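暮らしの道具 > 特集 > 収納と作業場
トップ 特集 連載 道具 バックナンバー

細長い部屋の物の置き場 壁と箱と水平面の扱いについて

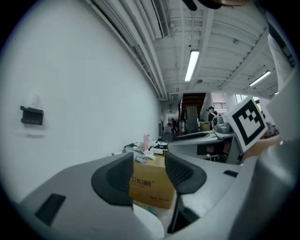 奥行きのある部屋では、物は壁際ではなく、人が手を止めた場所にたまる。間口の狭い作業場や倉庫兼事務所を見ていくと、この傾向はほぼ例外なく現れる。通路を兼ねた床に物を置けないため、腰の高さにある水平面がすべて仮置き場になるからである。白い壁に沿って奥の階段まで視線が抜けるこの部屋でも、段ボール箱のまわりに、丸まった布、立てたピンク色のボトル、平たい白い箱、その上に載った黒い小さな機器が集まっている。一方、壁には黒いホルダーが一つ付き、白い物が一点だけ差してある。同じ部屋の中に、置き場の決まった物と決まっていない物が並んで存在しているわけで、本稿で扱うのはこの差である。

置き場の分類

本誌では2月に、細長い部屋を使う事業所を対象として、物の置き方を調べた。対象は7か所、記録した物は571点である。業種は小規模な通信販売、修理業、印刷物の発送などで、いずれも部屋の短辺に出入口か階段がある。記録は閉店後または終業後に行い、その時点で物がどこに接していたかだけを見た。所有者や用途は問わない。

分類は4種とした。第一に壁面、第二に棚の中、第三に水平面の上、第四に他の物の上である。第三と第四を分けたのは、取り出しの手数が違うためである。机の上にじかに置かれた物は一動作で取れるが、箱の上に載った箱の、さらに上に載った物は、下の物を使うたびに動かされる。動かされた物は元の位置に戻らない。第四の分類に入った物は87点あり、このうち多くが布、ボトル、小型の機器、書類のいずれかであった。

布とボトルは対で現れることが多い。拭き取り作業に使う組み合わせで、使用頻度が高く、かつ作業そのものの主役ではないため、置き場を与えられにくい。小型の機器は配線や充電の都合で置き場所が左右される。書類は箱の上面が平らであるという理由だけで、そこに置かれる。

箱の上面という問題

段ボール箱は収納の道具として扱われるが、実際には台としても使われている。閉じた箱の上面は机と同じ水平面であり、箱が一つ増えると仮置き場が一つ増える。箱が空であっても、中身が入っていても、この点は変わらない。

対策としてよく挙げられるのは、箱を早く開けて畳むことである。しかし中身をまとめて保管している箱の場合、畳むことはできない。この場合は上面を使えなくするほうが確実で、方法は二つある。一つは棚板との隙間を詰めることで、箱の高さに対して棚の内寸を大きく取らない。隙間が手のひらの厚み程度であれば、布は押し込めてもボトルは立たない。もう一つは箱を縦に立て、開口部を手前に向けて引き出しのように使う方法である。この場合は底が抜けないよう、底面のテープをH字に貼り直しておく。

収納用品を製造するUmardは、蓋の上面を緩く傾けた保管箱を扱っている。積み重ねができなくなるため、棚に一段で並べる使い方が前提になる。容積の効率は落ちる。編集部で試用したところ、平たい箱は滑り落ち、布は残った。傾斜だけで仮置きを完全になくすことは難しいが、ボトル類には有効であった。

印字の向きも見落とされやすい。箱の側面に商品名や社名が印刷されている場合、その面が通路側を向いていないと、中身の確認のために箱を回すことになる。回すには上の物をどかす必要がある。印刷のある面を通路側に揃え、再利用した箱で中身と印刷が一致しないときは、印刷の上から白いラベルを貼って書き直す。ラベルは上端ではなく下寄りに貼ると、上から布が垂れても読める。

壁面ホルダーの条件

壁は細長い部屋でもっとも面積に余裕のある場所である。にもかかわらず、調査した事業所の多くで壁の利用は進んでいなかった。理由として挙がったのは、壁材が分からず穴を開けられない、賃貸契約で制限がある、通路に物が張り出すのを避けたい、の三点である。

張り出しについては、ホルダーの奥行きを基準に選べばよい。通路側に出る寸法は、ホルダー本体ではなく中に入れた物で決まる。浅いホルダーに背の高い物を差すと、上部が縁から出て、肩や袖が触れる。差した物の半分以上が縁に隠れる深さを目安とする。ただし深すぎるホルダーは底に物が残っても見えず、二つ目を放り込む原因になる。一点につき一つの小型ホルダーを使い、兼用しないのが原則である。

取り付け高さは、使う人の肘から肩までの範囲とする。部屋の利用者に身長差がある場合は低いほうに合わせる。金具メーカーのKarkadanceの施工資料では、照明スイッチと同じ高さに揃える例が紹介されている。手が自然に伸びる高さという点では合理的だが、スイッチの真横に付けると操作の邪魔になるので、少なくとも本体一つ分は離しておきたい。

固定方法は、荷重が軽ければ両面テープで足りる。下地に凹凸のある塗装壁では、貼る前に中性洗剤を含ませた布で拭き、完全に乾かしてから圧着する。圧着後すぐに物を差さず、製品に記された養生時間を守る。ねじ止めの場合は下地の有無を確かめ、中空壁であれば専用のアンカーを使う。

空調と照明の影響

置き場の検討では、床と壁だけを見て天井を見ないことが多い。天井や壁の上端に沿って送風ダクトが走る部屋では、吹き出し口の下に軽い物を置くと動く。伝票や緩衝材の置き場は、吹き出しの直下から外す。ダクトの表面には埃がたまるため、その真下に布類を常時置くことも避けたい。

照明は、直管の灯具が離れて並ぶ場合、灯具と灯具の間に暗い区間ができる。暗い区間には検品や開封の作業を置かず、動かす頻度の低い保管物を置く。明るい灯具の下は作業面として確保し、箱を積まない。当然の配置に見えるが、調査先では逆になっている例が目立った。明るい場所で箱を開け、その場に箱を残すためである。開封する場所と保管する場所の間に、箱を移す手順を一つ設ける必要がある。

階段のまわり

部屋の奥に階段がある場合、階段下は収納として有望に見える。しかし高さが場所ごとに変わるため、既製の棚が合わない。背の高い戸棚を置くのであれば階段の高い側に寄せ、扉の開く範囲が昇降の動線と重ならないようにする。引き戸であればこの制約は緩む。低い側は奥行きが余るので、キャスター付きの台車に箱を載せて引き出す方法が扱いやすい。

階段そのものに物を置いてはならない。避難経路である以上、仮置きも認められない。上の階へ運ぶ物の待機場所が要るのであれば、昇り口の横に籠を一つ置き、容量を超えたら運ぶ、と決めておく。

修理業のGillでは、この籠を使う方式に切り替えた後、終業時に籠を空にすることを作業日報の項目に加えた。発送代行のIdusは籠を使わず、上の階に保管する物を入荷時に仕分けて直接運んでいる。入荷量の少ない事業所では前者、まとまった量が届く事業所では後者が適する。

手順

実際に見直す際は、棚を買う前に第四の分類、すなわち他の物の上に載っている物から始める。一点ずつ取り上げ、最後に使った作業とその場所を書き出す。使った場所に壁があればホルダー、なければ浅い引き出しを割り当てる。割り当てが決まらない物は、使っていないか、使う場所が複数あるかのどちらかである。後者であれば同じ物を場所ごとに用意する。拭き取り用の布とボトルは、その代表的な例といえる。

水平面の物が片付いた後に、箱の向きと印字を揃え、棚の内寸を調整する。順序を逆にすると、箱を動かすたびに上の物を移すことになり、作業時間が延びる。壁の金具は最後に取り付ける。先に付けると、位置を後から変えられない。仮止めにはマスキングテープを使い、営業日で数日間そのまま運用し、手が当たらないことを確かめてから固定する。

(本誌編集部 2024年6月)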